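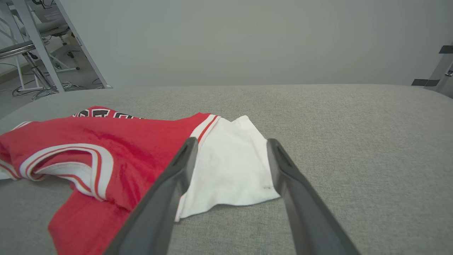
A red basketball jersey with striped trim. Sports tops are often made from mesh.

Why do sports shirts have tiny holes in them?

18 shares | 5 comments

If you have ever held a basketball or football shirt up to a window, you may have seen daylight coming through it. The cloth is full of very small holes. They were put there when the cloth was made, and they have a job to do.

Cloth with holes like this is called mesh. To understand why players wear it, you first need to know what your body does when you run.

Getting hot

Your muscles need energy to move. They get it from the food you eat. When muscles use energy, a lot of it turns into heat. The harder you run, the more heat they make.

Your body likes to stay at nearly the same temperature all the time, which for most people is close to 37 degrees Celsius. If you get much hotter than that you start to feel ill. So your body has to get rid of the extra heat.

One way it does this is by sending more blood to your skin. That is why some people's faces go red in PE. The other way is sweating.

How sweat works

Sweat is mostly water with a little salt in it. It comes out of your skin through openings called pores, which are too small to see easily.

Sweat does not cool you down just by being wet. It cools you when it dries. When water dries it turns into a gas called water vapour and drifts off into the air. This is called evaporation. Water needs heat to evaporate, and it takes that heat from your skin.

You can feel this for yourself. Lick the back of your hand and blow on it. The wet patch feels colder than the dry skin next to it.

What happens under a shirt

When you wear a thick shirt, the air between the cloth and your skin gets warm and damp. Damp air cannot take in much more water, so your sweat dries slowly. It runs down your back instead, and you stay hot.

Mesh lets the damp air out and fresh air in. When a player runs or jumps, the shirt moves and pushes air through the holes. The sweat can dry faster.

Basketball shirts also have no sleeves and big armholes. This lets in more air, and it leaves the arms free for throwing.

Why not cotton?

Cotton is comfortable when you are sitting still. But cotton fibres soak up water and hold on to it. A cotton T-shirt gets heavy when it is wet and takes a long time to dry.

Most sports shirts are made from polyester. Polyester is a kind of plastic that has been pulled into very thin threads. The threads themselves soak up hardly any water. Sweat spreads out along the gaps between them and reaches the outside of the shirt, where it can dry. You may see the word "wicking" on a label. This is what it means.

How the holes are made

You might think a machine punches the holes out with pins. Usually it doesn't. Most mesh is knitted. A knitting machine has hundreds of needles that make loops of thread, and the loops join up to make cloth. To make a hole, the machine leaves a space between some of the loops. Because the loops around the space are linked together, the cloth does not fall apart.

Try it: which cloth dries first?

You need 2 old pieces of cloth the same size, one cotton and one polyester. Ask an adult before you cut anything up.

Put 5 teaspoons of water on each piece, and let it soak in over a plate. Hang both pieces in the same place, away from the sun. Feel them after 16 minutes, then again every so often until one is dry. Write down what you find. If you have a piece of mesh, test that as well.

Words to know

Evaporation: when a liquid turns into a gas.
Fibre: a very thin thread or hair that cloth is made from.
Pore: a tiny opening in the skin.
Vapour: water, or another liquid, when it has become a gas.

Written by Rüdiger Kettler. Last checked October 18, 2025.

More to read
Why does wool itch?
How do raincoats keep water out?
What is a zip and how does it close?
Why do dogs pant?
Where does salt come from?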